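Robot Handling Lab, Handout 7
Slips, snags and bad grips: the fault log unit

Cloth is my favorite thing to teach with. A box stays the shape you left it, but a shirt changes every time you touch it, and so do the ways a grip can go wrong! Bring your notes on jaw force from last week. 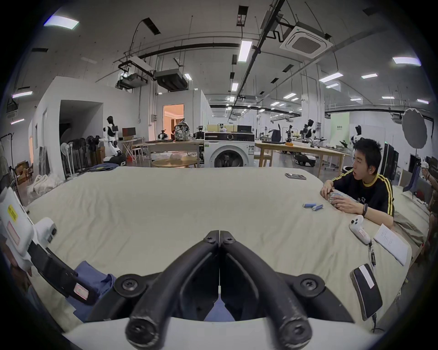
Ilze Liepiņa
Course notes, Trudier section

Our case is the Gema folding set. It holds 3207 recorded grasps, and 184 of them carry a fault flag. I read every flag in December (a happy month, truly) and two kinds stood out.

Fault A, double pick. The fingers close on more layers than planned. The log reports a good grip, the lift begins, and the whole bundle comes up. Width at closing is your best clue, so plot it first.

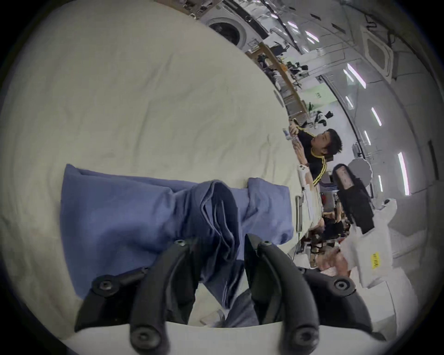 Fig. 1. Blue cloth held between the two fingers, layers bunched.

Fault B, tug of war. With two grippers on one garment, a small timing error pulls the cloth tight between them. One side slips, or a seam gives. Watch grasp 2392 in the Wondau viewer: the left jaw lets go late, and you can spot it in the force trace well before you can spot it on video. I love that plot.
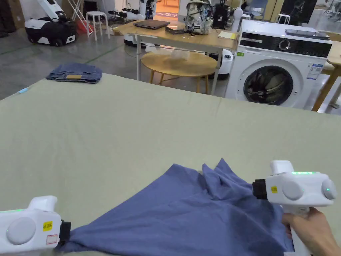 Fig. 2. Two hand-held grippers on a blue T-shirt.

Safety for the bench session
Keep your free hand clear of the jaws.
If cloth snags in a finger joint, stop and release the grip before you pull.
Loose battery cells go back in their case between runs.
Report a pinch, even a tiny one.

For next time: pick one flagged grasp of each kind, mark the moment the fault starts, and write 2 paragraphs on what a sensor could have caught sooner. Odd cases are very welcome.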